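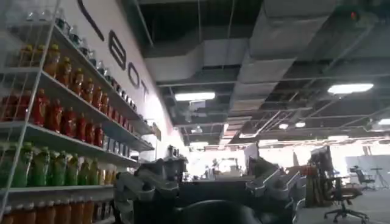 Monday list for the store room and the laundry corner. Posting it as I go so Socorro can see where things stand. 02/09/2024

1/ Drinks first. I keep them by color on the white wire shelves, one kind to a row. Red has its own shelf, green goes on the one under it. People find what they want faster and I can see what to reorder.

2/ Labels face out. Heavy cases stay on the floor until I have a free hand. The order from Ponley was short again, so I emailed Gervasio.

3/ Smaller packages go farther down the shelving. I tried mixing them in with the bottles in February and went back to this after 9 days.

We use cookies to remember your settings. Accept | Manage

4/ Laundry next. Aprons and shelf cloths, 2 loads. Check pockets before they go in. Arturo leaves pens in his.

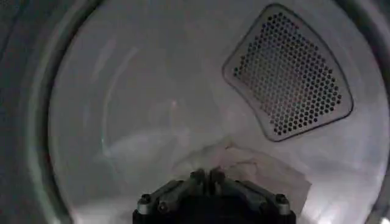

5/ Before every dryer load I look inside the drum. Run a hand around the metal wall, then check the vent panel at the back. Lint can sit in those little holes. Wipe with a dry cloth, no spray.

6/ Carmela asked about dryer sheets. I quit using them. The cloths soak up spills better without.

7/ Still to do: fold the aprons, call Giltutcombe about the late delivery, new shelf tags for the green row.

Last updated: 4:40 p.m.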